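README: Vullum cell, wrist and gripper upkeep

This file covers the picking cell we call Vullum: one arm, one gripper, one wrist camera and a temperament. It explains how to set the thing up after a move, how to keep it running, and what to do when it sulks. It doesn't cover the training code, which has its own README and its own problems.

Maintained by Brendan Tully. Corrections go to Áine Dunne, who will tell you if you're wrong and tell Brendan if he is.

## What's in the repo

- `setup/` has mounting offsets and the startup checklist
- `care/` has the wrist log, the bellows log and the wrap log (yes, the wrap has a log)
- `episodes/` has 1,183 recorded picks, each with the wrist view and joint readings
- `attic/` has things we were sure we would need again

The episodes are included so you can compare your wrist view with ours after a repair. If yours has a gripper sticking in from a corner ours doesn't, your camera bracket has crept. Ours has crept twice, and there are 2 calibration files to prove it. Use the newer one. The older one is kept for replaying early episodes and for humility.

## Setup after a move

1. Bolt the base down before you cable anything. You will want to do it the other way round.
2. Home the arm with the gripper empty.
3. Load the newer calibration file and run `check_wrist`. It moves slowly through six poses and prints an error for each one.
4. If a single pose is bad, look for a snagged cable. If every pose is bad, look at the bracket.
5. Close the gripper fully, open it fully, and listen. A soft tick is fine. A crunch means stop.

Step 5 was originally a plot of motor current. The plot is still in `attic/`, and listening is still faster.

## The wrap

We cover the arm near the wrist in clear plastic wrap. It keeps grit and product residue off the housing, costs next to nothing, and makes a well-engineered machine look like leftovers. Trellberg, who sold us the arm, offers a fitted sleeve. We priced it and went back to the kitchen aisle.

Rules for wrapping:

- Two layers. One tears, and three start to pull on the joint.
- Stop short of the joint. If the wrap crosses it, the arm will wind itself a little scarf and then fault.
- Leave fastener heads bare so you can check them without a peeling session.
- Press the loose end down on the side away from the camera. Crinkles throw highlights, and bright specks near the fingertips upset the grasp detector.

Replace the wrap every 600 cycles, or sooner if it has gone cloudy. There is a counter in the startup screen. It doesn't reset itself, and neither does anyone on the late shift.
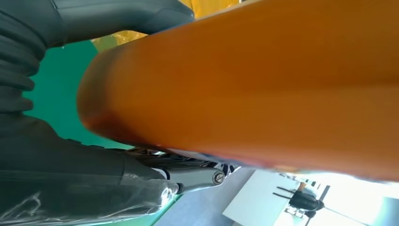 Most of what goes wrong after a fresh wrap is really the detector arguing with reflections. Before you touch a threshold, put a large plain object in the gripper's path and watch the confidence value as the hand closes in. It should climb, dip when the object fills the view, and then hold. That dip is normal. We spent most of a December chasing it — including a new cable, a new bracket and one raised voice — and it was only the lens being too near to focus.

## Bellows and joints

Inspect the bellows with the arm extended, so the folds open up. Wipe them with a damp cloth and leave the solvent in the cabinet. Look for whitening along the ridges, which usually shows up before a split. Cronin bellows fit with the adapter ring. Skultstead ones fit without it, but need an extra quarter turn on the clamp and some faith.

For the gripper linkage, use one small drop of light oil on each pin, then wipe off nearly all of it. If you can see oil afterward, you have also oiled the next thing it picks up.

Check the joint screws with the torque driver, not with your wrist. Brendan's wrist is well calibrated, according to Brendan. Mark each one with paint pen when done.

## Known issues

- Bright windows wash out the side of the wrist view in the afternoon. Drop the exposure one step or pull the blind. Auto exposure makes it worse.
- The wrist view tilts as the arm rolls, so the room looks as if it's sliding off a shelf. New people report this as a bug roughly once per new person.
- `check_wrist` passes with the lens cap on. We know.

## Reader comments (3)

**pinion_pat:** We tried cling wrap on ours and it crept into the joint within a shift. Didn't see the bit about stopping short until after. Scarf confirmed.

**Áine Dunne:** The clamp note for Skultstead is for the old clamp. The new one needs a half turn. Brendan, please fix.

**Brendan Tully:** Will fix. Leaving the faith in.

We use cookies to remember your settings and count visits. By continuing to browse you accept our cookie policy. Accept / Manage preferences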